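수건걸이

수건걸이는 수건을 걸어 말리거나 보관하기 위해 벽, 문, 가구 옆면 등에 설치하는 막대형 설비이다. 욕실과 세면 공간에 가장 흔하며 주방에서도 쓰인다. 수건봉이라고도 한다.

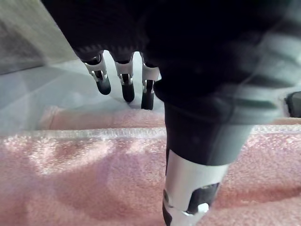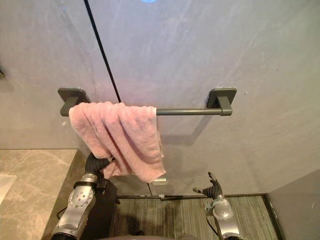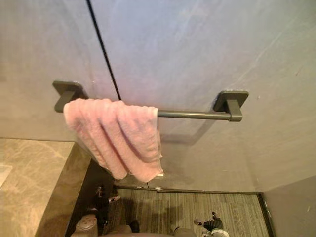
분홍색 테리 직물 수건. 두 번째와 세 번째는 짙은 회색 수건걸이에 걸친 모습.

구조
일반적인 수건걸이는 가로 봉과 양쪽 끝의 브래킷으로 이루어진다. 브래킷은 벽에 닿는 받침판과 봉을 벽에서 띄우는 짧은 팔로 구성되며, 받침판은 원형 또는 사각형이 많다. 봉의 단면은 원형이 보통이고 각형도 있다. 봉과 벽 사이가 좁으면 수건 뒷자락이 벽에 닿아 마르는 속도가 느려진다.

종류
단봉형은 봉이 하나인 기본형이다. 이중봉형은 봉 2개를 앞뒤로 두어 수건을 나누어 걸 수 있다. 고리형은 폭이 좁은 벽에 달며 손 닦는 수건에 주로 쓴다. 선반형은 위쪽에 접은 수건을 올려 두고 아래쪽 봉에 쓰던 수건을 건다. 온열형은 봉 안에 온수나 전열선을 넣은 것으로 난방을 겸하기도 한다.

재질과 마감
스테인리스강, 황동, 알루미늄, 아연 합금이 널리 쓰이고 목재나 플라스틱 제품도 있다. 표면은 크롬 도금, 헤어라인, 무광 도장 등으로 처리한다. 무광 도장면은 물자국이 덜 드러나지만 연마제가 든 세제로 닦으면 손상될 수 있다.

설치
받침판을 나사로 고정하는 방식과 접착식이 있다. 타일 벽에는 드릴로 구멍을 내고 칼블록을 박은 뒤 나사를 조인다. 석고보드 벽에서는 뒤쪽 샛기둥에 고정하거나 전용 앵커를 사용한다. 접착식은 구멍이 남지 않는 대신 견디는 무게가 작다.

수건 걸기
수건은 봉에 반으로 걸쳐 앞뒤 자락의 길이를 맞추는 것이 보통이다. 테리 직물은 고리 모양의 올이 물을 많이 머금으므로 주름을 펴서 넓게 걸어야 고르게 마른다. 한쪽 자락이 지나치게 길면 미끄러져 떨어지기 쉽다. 장식용으로는 세로로 세 겹 접어 거는 방법도 쓴다.

같이 보기
욕실, 세면대, 수건, 옷걸이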